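Up at six. Rain on and off until lunch. Toast and the last of the marmalade.

Got the early bus to the studio and was in before anyone except the lighting crew. We recorded two episodes of Firker today, the second and third of the new run. The quiz round has been cut from nine questions to seven, and the prize round is longer to make up for it. I thought it would drag. The first recording ran twenty minutes over, mostly down to the buzzers on the left-hand desk, which had to be rewired twice. The audience were good about it. The warm-up man did his whole act and then did half of it again.

We had 140 in for the first show and 154 for the second, and the stand only has seats for 154, so the second lot filled it. I was on the door with the passes for both. A family of six had come on a coach from the coast and had tickets for last month. Liudmyla let them in for the first show because there was room. She told me to write it down so the numbers would match, and I did.

The prizes for the first show were a fridge freezer, a set of pans, a weekend away and the car. Nobody won the car. A retired bus driver got as far as the last envelope and then took the money, 423 pounds. His wife put her hands over her face, but he seemed pleased enough. I'd have done the same.

Lunch was at half past two, which is too late. Cheese roll and a banana. Sat with the two from wardrobe, who are both leaving for the new cookery show when this run ends. That one is going to be called Zarkel, which they both think is a terrible name. It goes out in the slot after the news, and they have been promised shorter days. I asked if there was any work going on the door and they said there's no audience.

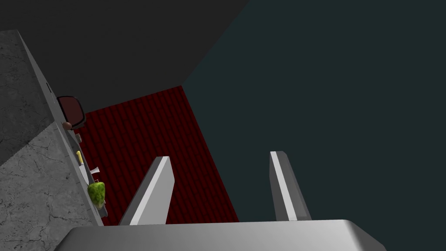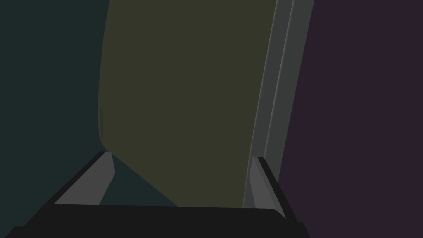 Two renders, grippers with a pair of grey fingers.

The second recording was quicker. Buzzers all fine. The host had a sore throat and drank tea from a flask between rounds. He lost his place once in the rules and they had to go back and pick it up, so the audience had to laugh at the same joke about the caravan a second time. They managed it. A student called Górecki won the pans and the weekend away and went out on a question about rivers. Her mother shouted the right answer from the third row a moment too late for it to matter, and was asked to keep quiet.

Liudmyla had us all together afterwards to talk about the tour. It is going ahead. Four towns in the spring, one week in each, and they want local contestants and local shops giving the prizes. Redent will be making the travelling set, and it has to go up in a day and come down in a night. She needs to know by the end of September who is willing to go. Hotel paid, and 20 pounds a day for food. I put my name down for the first two towns. I didn't put it down for the others as I haven't asked Mum about the dog yet.

Handed in the passes, four missing. Two turned up under the seats. The other two have gone home in somebody's pocket.

Missed the quarter past seven bus and stood in the shelter until the next one. Soup for tea. Rang Mum, but she was watching her serial and said to try again tomorrow. Black trousers need washing before the next recording, and I must take a thicker jumper, the door lets in a terrible draught.

Bed at half ten.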